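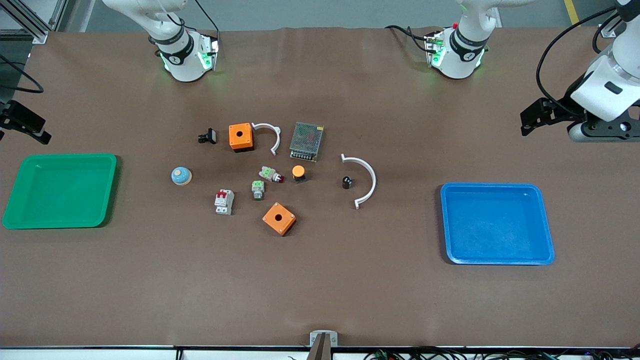

Apuntes de la asignatura Historia y Análisis de la Ópera
Tema 3. El recitativo y el aria: cómo escuchar la diferencia

Estos apuntes acompañan la clase y no la sustituyen. Quien no pudo asistir debe escuchar también los fragmentos que están en la carpeta compartida del curso.

3.1. Punto de partida

En la ópera italiana del siglo XVIII el texto se reparte en dos maneras de cantar. En el recitativo avanza la acción: los personajes discuten, reciben noticias, toman una decisión. En el aria el tiempo de la acción se detiene y un personaje expresa un afecto, por ejemplo la cólera, el temor o la esperanza. Esta división no es absoluta, pero es útil para empezar.

El recitativo secco lleva solamente el bajo continuo, en general un clave y un violonchelo. El cantante sigue el ritmo de la palabra y el compás escrito es una orientación. En el recitativo accompagnato toca la orquesta, y el compositor lo reserva para momentos de mucha tensión. Muchos estudiantes confunden este segundo tipo con el comienzo del aria. Un buen método es mirar el texto: el recitativo usa versos libres de siete y once sílabas, casi sin rima, y el aria usa estrofas regulares.

3.2. El aria da capo

Su forma es A-B-A'. La primera sección está en la tonalidad principal y termina con una cadencia completa. La segunda es más breve, cambia de tonalidad y muchas veces reduce la orquesta. Después se repite la primera, y el cantante añade adornos que no están en la partitura. Por este motivo dos grabaciones de la misma aria pueden ser muy distintas en la repetición.

Un ejemplo conocido es "Lascia ch'io pianga", de la ópera Rinaldo de Händel (1711). Pueden observar las pausas de la melodía, que coinciden con los suspiros del texto. La sección B empieza con las palabras "Il duolo infranga".

3.3. Cambios en la segunda mitad del siglo

Con Gluck la separación se hace menos rígida. En Orfeo ed Euridice (Viena, 1762) el recitativo lleva siempre orquesta, y el aria "Che farò senza Euridice" tiene forma de rondó: el tema principal vuelve después de cada episodio. En Mozart, los finales de acto encadenan varias secciones sin recitativo secco entre ellas, y la acción avanza también en los conjuntos. El final del segundo acto de Le nozze di Figaro comienza con dos personajes y termina con siete.

Vocabulario del tema

Ritornello: pasaje instrumental que abre el aria y vuelve entre las frases del cantante.
Melisma: varias notas sobre una sola sílaba.
Cadenza: pasaje libre del solista antes del final de una sección.
Libreto: texto completo de la ópera.

Trabajo para entregar

Elijan un aria da capo y comparen 2 grabaciones. El texto debe tener 3 páginas como máximo, sin contar la portada. Indiquen el minuto en que empieza cada sección y describan los adornos de la repetición con sus propias palabras. No se pide transcribirlos en notas. La fecha de entrega es en enero y el día exacto se publicará en el tablón de la asignatura.

Para la próxima clase: leer el libreto del primer acto de Orfeo ed Euridice, en italiano o en traducción.

Última revisión: 2 de diciembre de 2024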